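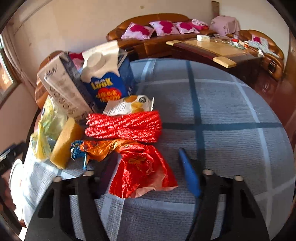 Sponge, rope, boxes and bags waiting on the round table.

Totham Home Sorting Study -- call for participants
Posted 29 March 2021

We are looking for 100 adults who will sort and put away ordinary household things in a furnished living room. The study belongs to the Nurnia project and takes place in our rooms at Yau. No experience is necessary. We are interested in how you do it at home, so please do not practice.

You will receive a table with mixed items on it: food packages, wrappers, cloths, plastic bags and similar. You decide what belongs together, what is trash and what goes into a basin or a box. There is no correct result, and you may change your mind as often as you like.

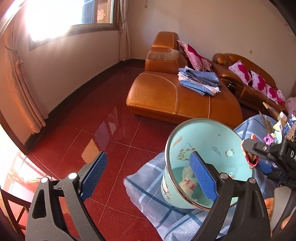 One session takes two hours with a break in the middle. Each person comes for 6 sessions, and the items are different each time. Some of the work is done standing, some is bending down to the sofa or to the floor. The floor is tile, so please bring flat shoes which do not slip.

You can take part if you are 18 or older and can lift a full shopping bag. We would be especially glad to hear from people over 60 -- until now we have too few of them.

Payment is 500 for all sessions together, paid after the last one. Travel inside Totham is paid separately, please keep your tickets.

To apply, write a short letter with your age and the hours when you are free to: Nurnia Sorting Study, Room 734, Rovgate House, Totham. Sessions continue until September.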